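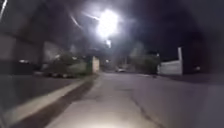
Gririer Modano Street Luminaire
Pole-mounted LED fixture for narrow roads, service lanes and paths

The Modano is a single-head luminaire for streets where one pole has to serve the full width of the pavement. It mounts on a straight post or a side arm and ships with a clear flat lens. Mounting height is 7 m. Rated input power is 162 W. 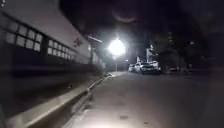
On a street with a building on one side, order the Gedau house-side shield. It clips inside the lens frame and limits spill onto walls and windows. The shield does not reduce glare along the axis of the road. For that, use the frosted lens or a lower output setting.

Output settings: 2, selected by a switch inside the housing
Lens: clear (standard) or frosted
Control: photocell socket, cell not included

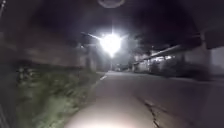 Pavement condition should be checked before layout is fixed. Cracks and raised edges read poorly when the far end of a road is much brighter than the ground nearby. Where the surface is damaged, space poles for even light on the ground and treat peak brightness as secondary. Low planting along a curb will absorb light and should be entered in the layout as a dark surface.

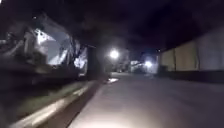
Ordering

Gririer Modano, clear lens
Gririer Modano, frosted lens
Gedau house-side shield
Mokgethi side arm, galvanized

Poles and anchor bolts are sold separately. Data sheet revised 26 September 2021.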